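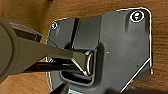 Dark grey plate on the wood grain, one round screw up in the corner.

1/ Finished Randside last night, all 132 pages of it, and I'm still a bit wobbly. A lighthouse family, a missing aunt, and such kind, patient writing - I read the last chapter twice before I'd let myself put the lamp out.

2/ Trinity Villanueva pressed it on me back in January and I (silly thing that I am) left it under a pile of thrillers for months. Sorry, Trinity! You were right about the aunt.
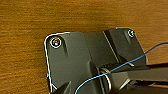

3/ Next up is Wunumance, which has 9 linked stories. I've read two so far and the ferry one is lovely, though I did lose track of whose brother was whose and had to go back to the start with a fresh cup of tea.
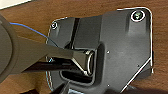 4/ If you've read either, do come and tell me - no spoilers past page 108, please!

Contact | Copyright Nima Ghasemi | Back to top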